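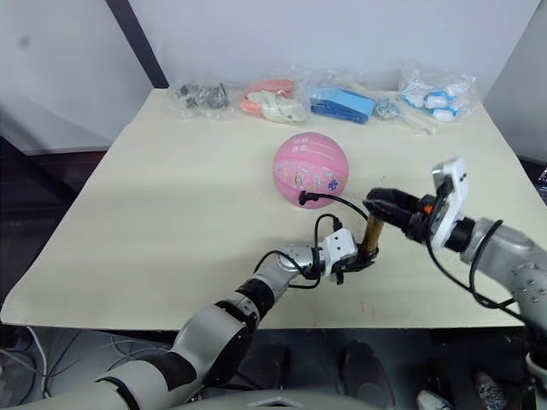 Josée Girard sorts other people's odds and ends for a living, a job she describes as "being nosy, with paperwork." Her shop, Craddock, takes in the contents of junk drawers from all over Ludivside, bags them and sells the bags. Small ones go for 50 cents. She has strong views about the bags.

"Clear plastic. Always clear," she says. "My old boss liked brown envelopes with a label. You know what's on the label? 'Misc.' I once opened 21 envelopes in a row marked 'Misc.' and I came out a worse person."

Her partner in the business, Anselmo Moya, is the one who lays paper over the table before anything gets tipped out. He prefers cream to white. Asked why, he thinks for a while and says it's calmer.

"He read that somewhere," says Girard.

"I did not read it," says Moya. "I felt it."

The bags go in a row at the back, and the front is kept for whatever is being argued over. Small metal parts get a bag to themselves. So does anything shiny, a rule that dates from February and a disagreement about whether shiny is a category. (Moya says yes. Girard says it is what a magpie would do, but she bags it that way too.)

Balls are a sore point. They won't stay where they're put and they don't bag well, and Moya has a weakness for the ones with cartoons on them. There are 6 on the shelf above his desk. "Those are pending," he says. Girard would like it known that one has been pending since they moved over from Flelladstead.

Cables are worse. "Everybody keeps the cable," she says. "They lose the thing, they keep the cable. I've got a box of 102 and I could tell you what four of them are for."

Does she have a drawer like that at home?

"Two," she says. "And the cupboard in the hall - but that's mostly his."

Contact | © Ziltia Weekly | Back to top
6 comments · 21 shares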